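Plunum Repair Saturday - FAQ

Last updated July. Questions we get every single week, answered in a rush, sorry. If yours isnt on the list ring or email.

When are you open?

Saturday, 10am till 2pm. Last drop-off 1.15, and we do mean it. If there's a queue at 1 we may close the list early.

Where is it?

Back hall of the Alarcón building, Nidska side. Not the front door, that's the dance school. Go down the ramp, blue door, push hard.

Do I need to book?

Not for small stuff. Lamps, toasters, zips, a chair leg. Book for sewing machines and computers. 30 slots a session and they go quick.

What does it cost?

Free. Parts you pay for. Donations in the tin, whatever you like, nothing is fine too.

What will you look at?

Anything you can carry in on your own. Clothes, bikes (basic), small electricals, clocks, toys, radios, desktop PCs, some laptops.

What won't you look at?

Microwaves. Anything gas. Fridges. Anything that has been on fire. Mobility scooters, we had one, never again. E-bike batteries also no, ask at the shop on Lotell Street.

Can I bring just the computer or do you want the screen as well?

Just the tower and its power cable. We've got screens, keyboards and mice. Leave the printer at home please.

Will you open it up in front of me?

Yes, you stay with your item, that's the rule for everybody. Side panel off, have a look, talk it through with you. Nothing gets ordered till you say yes.

Desktop tower with the side off:

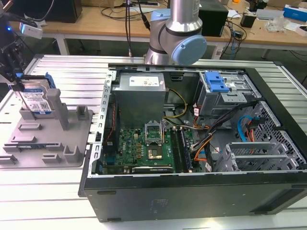
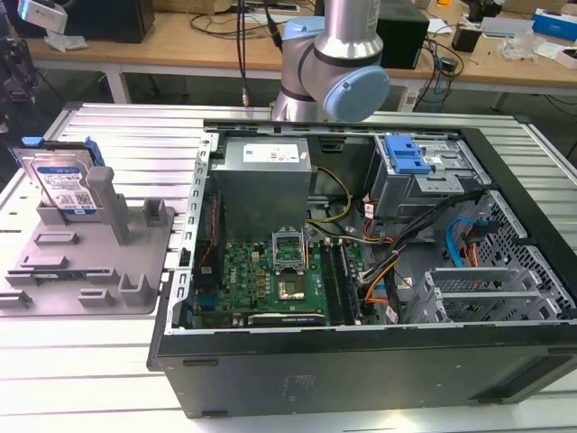 Should I back up first?

Yes. Please. We don't do backups on the day and we can't promise anything about your photos. If it won't start at all, say so when you book and bring an empty external drive if you own one.

Do you need my password?

No. Type it in yourself when asked. Don't write it on a sticky note, we keep finding them on the floor.

Can you get parts?

Sometimes. Common things like fuses, plugs, belts and bike cables we keep in. Anything else you order yourself, we write down the part number, you come back when it turns up. Bring the slip of paper back too!! Otherwise we start from scratch.

How long does it take?

A fuse, ten minutes. A zip, half an hour if the teeth are all there. Computers, allow the whole session, and even then you might be taking it home again to come back another week.

What if you can't fix it?

Then you take it home. We can't keep things, there is no storage, the cupboard is full of the dance school's mats. Recycling centre takes small electricals at the second gate.

Is my repair guaranteed?

No. Mains items get a safety test before they leave, if it fails it goes home with the plug cut off. You sign a form for that at the desk when you arrive. Read it first.

I've got a bag of old cables, do you want them?

No thank you. Really. We do want: cotton thread, working soldering irons, AA batteries, biscuits.

Can I help out?

Yes please. Sewers most of all, we've had only 2 since spring and the pile is silly. No certificates needed for sewing or front desk. Electrical people have a chat with Bautista Cabral first and do a session alongside somebody before going solo.

Can children come?

Yes with a grown up. Keep them off the soldering end.

Parking?

Roughly 600 metres away, behind the swimming pool. Drop-off outside the blue door is ok for five minutes. There's a warden and she is fast.

Is it accessible?

Ramp in, step free, accesible toilet on the left. It does get noisy after 11 so come at 10 if you'd like it calmer.

Who do I contact?

Zulema Espinoza does the bookings, extension 2462, weekday evenings. Leave a message with make, model and whats wrong with it. "Broken" doesn't help us much.

Are you open in August?

Not decided. Check the door.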